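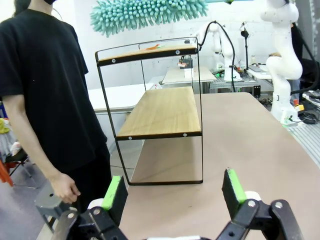

One reader has written in to say that a two-tier shelf is really only a bench for jars, and that calling it furniture flatters it. The remark has a good deal of sense in it, and it makes a kindly way into the subject, for the tabletop shelf has always lived somewhere between furniture and kitchen gear, and people who own one seldom agree on which it is.

Tabletop shelf

A tabletop shelf (also called a tiered stand, counter riser or display shelf) is a small open rack that stands on a table, counter, desk or sideboard and gives a second and sometimes a third level to a surface that would otherwise have just the one. It is not fastened to the wall and can be picked up and moved by one person, which sets it apart from the bracket shelf and the bookcase. Most have two tiers, and "two-tier" is the form that sellers and buyers usually have in mind when the word is used alone.

Construction

The commonest modern pattern pairs a frame of thin metal rod with boards of wood. The rods are bent or welded into legs, and the legs run down to a rail that lies flat on the table and keeps the feet from spreading. In the shelf shown, the frame is black and the base rail is rectangular, with bare tabletop left open beneath the lower board. That open space is a useful one and is often counted by owners as a tier in its own right, though makers do not count it.

The boards may be of equal depth or unequal. Where they differ, the upper one is generally the narrower, so that a hand can reach down to the lower board from the front without knocking over whatever stands above. The shelf shown follows this habit, and its boards are edged along the front with black metal, each edge held by 2 silver screws. A metal edge stiffens the board a little and saves the wood from the chips and dents that front edges collect over the years. On some models it also stands up as a low stop for small bottles.

Sizes and loads

There is no standard size. The Karabulut pattern, which many smaller workshops have followed, sets the clear height between the tiers at 200 mm, enough for a mug, a spice jar or a small potted plant, and leaves a gap of 100 mm under the lower board for trays, chopping boards and folded cloths. Nurnano shelves are taller and shallower, and are sold mainly for desks. Loads are best kept modest, with the heavier things low down. A tall shelf with a full upper board and an empty lower one will rock when the table is bumped, and a drawer pulled out in a hurry is bump enough.

Use

In kitchens the tabletop shelf holds oils, salt, tea and the cups that are in use every day – the things, in short, that would be a nuisance to keep fetching from a cupboard. In bathrooms it carries soap and folded washcloths, and in bedrooms perfume, books and a lamp. Shops use it beside the till or in a window, where the change in level lets the goods at the back be seen over the goods at the front. Plant growers are fond of it too, although they are hard on the boards, as a pot without a saucer will mark almost any wood sooner or later.

Arranging one is largely a matter of taste. A long-standing piece of household advice, repeated in the Erninis home guides, is to leave part of each board bare so that things can be set down and picked up again without shuffling their neighbors. Many people find this harder than it sounds, and a shelf bought to clear a counter will often be full by Friday.

Care

Wooden boards are wiped with a cloth that has been well wrung out and then dried straight away. Sauces, paints, lipstick and other colored stuff should be taken up soon, since unsealed wood drinks them in, and a drop of dish soap on the cloth will lift most fresh smears. Older marks may need light sanding along the grain and a thin coat of oil afterward. Coated metal wants nothing more than dusting, but scouring pads scratch it and let rust start.

The screws loosen gradually with use and can be snugged up by hand with a screwdriver. Overtightening is a common fault and strips the holes in softer boards. A shelf that wobbles on a flat table usually has a twisted base rail, and Skulell, whose shelves come flat-packed, advises loosening every screw, pressing the frame down evenly on the table and tightening them again in turn.

See also: Bracket shelf, Cake stand, Plant stand, Spice rack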